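Home Products Spares Guides Contact
4 min read

Mollora Dehumidifier — Section 3: Setting up and first run

Read Section 2 first if the unit came by courier. If you collected it from the Nurnville counter, start here.

3.1 Before you plug in

1. Stand the unit upright. Leave it 3 hours. Longer if it was on its side in a car.
2. Take off all the blue tape. There is a strip inside the tank bay as well, easily missed.
3. Pull the tank out, take out the foam block, put the tank back. Should click.
4. Check the float moves freely. Push it down with a finger, let go. It comes back up or it dosen't. If it doesn't, see 3.6.
5. Plug straight into a wall socket. No extension leads, no timer plugs.

CAUTION: Do not tip the unit to look underneath. Rating plate is on the back, bottom left.

3.2 Where to put it

Middle of the room is best, hardly anyone can manage that. Next best is near an inside wall, 40 cm clear at the back and nothing over the top grille. Not under a coat rack. Not behind a sofa.

Hard, level floor if possible. On thick carpet use a board. The castors on the Iltov size lock at the front only — press the little grey tabs with your foot.

Doors and windows shut in the room you are drying. Doors to the rest of the house are up to you, but one room at a time is quicker.

NOTE: Garages and sheds. Fine down to a few degrees above freezing. Below that the coil ices and the unit spends most of its time in defrost. Wait for milder weather or use the Dahlgren, the desiccant model, separate manual.

3.3 First run

1. Switch on. Fan starts straight away, compressor a bit later. A clunk is normal.
2. Press MODE until the drop symbol lights.
3. Set fan to high.
4. Leave it. Don't keep opening the tank to look.
5. After the first evening, drop the fan to low and pick a humidity level with the arrows. Most homes are happy at the middle setting.

In December, with washing drying indoors, expect to empty the tank morning and night for the first week. Less after that as the walls and furniture give up what they were holding.

If the display shows a dash instead of a number the sensor is still settling. Give it ten minutes.

3.4 Emptying the tank

1. Switch off at the button, not the plug.
2. Wait for the fan to stop.
3. Slide the tank out level, both hands. It is heavier than it looks when full.
4. Pour from the corner with the lip. Down the sink or loo. Not for drinking, not for pets, not for fish.
5. Wipe the bay if there are drips.
6. Tank back in, click, switch on.

The tank light goes red when full and the unit stops by itself. It won't overflow. It also won't start again untill the tank is seated properly — this is the cause of most calls we get.

3.5 Using the hose

Hose supplied, spare is part 153.

1. Unit off, tank out.
2. Unscrew the cap on the back. Keep it, there is a slot for it inside the bay door.
3. Push the hose on as far as the second ridge. Hand tight, no clips needed.
4. Run the other end to a drain or bucket. Must go downhill all the way, no loops.
5. Put the tank back in even though you aren't using it.
6. Run for an hour, then feel along the hose joint and check the floor round the unit for damp. 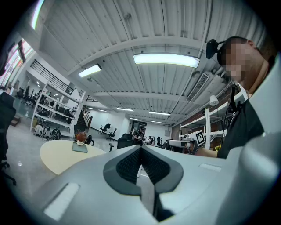
3.6 If something is wrong

Red light, tank empty — float stuck. Take the tank out, rinse it, work the float up and down. Still stuck, order a float kit.

Fan runs, no water — room may already be dry, or too cold. Set to the lowest humidity level and try a warmer room.

Water on the floor — check the tank is level in the bay. With a hose fitted, check for a kink or an uphill stretch.

Noisy — castors not locked, or unit touching a wall. Move it.

Smells musty — filter. See 3.7.

Code E3 — switch off, unplug, wait, plug back in. If it comes back stop using the unit and contact the shop.

3.7 Filter

Every 3 weeks in winter, less in summer. Slides out at the side. Vacuum both faces, or rinse under a cool tap and let it dry completley before it goes back. No dishwasher, no radiator. Never run the unit without it.

Storage and moving house: Section 4.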